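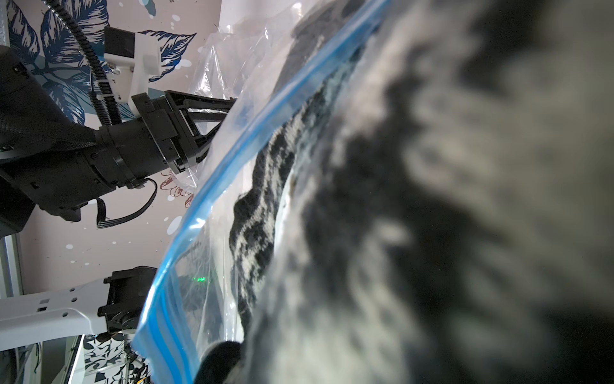 Figure 4. Black gripper holding a crumpled piece of clear plastic film.

Section 4: Posting photographs to a shared event album

This section explains how to set up a shared album in Histine, how to invite contributors and how to publish their photographs to a public page during a live event. It applies to account holders with the Organiser role. Contributors who only wish to send photographs should turn to Section 5.

4.1 Before you begin

You will need:

A Histine account with a confirmed email address.
The Histine app on your phone or tablet, or access to the website on a computer.
The name of the event as you wish it to appear to the public.

Albums made with the earlier Bravach uploader cannot be opened directly. They must first be brought across using the Import screen described in Section 9.

4.2 Creating the album

1. Sign in and choose Albums from the main menu.

2. Select New shared album. The set-up form opens.

3. Enter a title. Titles may contain up to 48 characters, including spaces. Symbols other than full stops, hyphens and apostrophes are removed when the form is saved.

4. Enter a tag for the album. Contributors will add this tag to their photographs, so it should be short and easy to spell. If the tag is already in use, a red line appears beneath the box and you must choose another.

5. Set the opening and closing times. Photographs sent outside these times are held in the Late folder and are not shown to the public.

6. Choose who may view the album: Everyone, Invited people or Organisers only.

7. Select Save. The album now appears in your list with the status Draft.

Note: The tag cannot be changed once the first photograph has been received. The title may be changed at any time.

4.3 Inviting contributors

1. Open the album and select People.

2. Choose Invite by link or Invite by email. An invitation link stops working when the album closes.

3. If you are inviting by email, enter one address on each line. Up to 23 addresses may be entered at once. Larger groups should be invited by link.

4. Set the role for each person. A Contributor may send photographs and delete their own. A Reviewer may also approve or refuse photographs sent by others.

5. Select Send.

Caution: Anyone who holds the invitation link can send photographs to the album. Do not post the link on a public profile. If it has been shared by mistake, select Replace link on the People screen - the old link is cancelled at once.

4.4 Reviewing and publishing

New albums are set to hold every photograph for review. To publish:

1. Open the album and select Waiting.

2. Select a photograph to view it at full size, together with its caption and the name of the sender.

3. Choose Approve, Refuse or Ask sender. The last option opens a short message box and leaves the photograph in the Waiting folder.

4. To approve several photographs together, press and hold the first, select the others and choose Approve all.

5. When you are ready for the public page to go live, select Publish album. The status changes from Draft to Live.

Note: Location details are removed from photographs on approval. To keep them, open Album settings and switch on Show place before approving any photographs.

Caution: Refused photographs are deleted from the album and cannot be restored. The sender's own copy is not affected.

4.5 Sharing to other services

A live album may be linked to a Kurnmont or Quartey profile, so that approved photographs are posted there automatically.

1. Open Album settings and select Linked profiles.

2. Choose the service and sign in when asked.

3. Select how often posts should be made. During busy events, the Grouped setting is advised.

Photographs deleted from the album after posting remain on the linked profile and must be removed there separately.

4.6 Messages you may see

Album full: The album has reached its limit of 444 photographs. Delete unwanted items or open a second album.

Tag not found: The contributor has typed the tag incorrectly, or the album is still in Draft.

Sending paused: The connection has been lost. Keep the app open - sending resumes when the connection returns.

Questions about this section should be addressed to Heloísa Arruda, User Guidance, through the Help form in the main menu. Please give the album tag and the wording of any message shown.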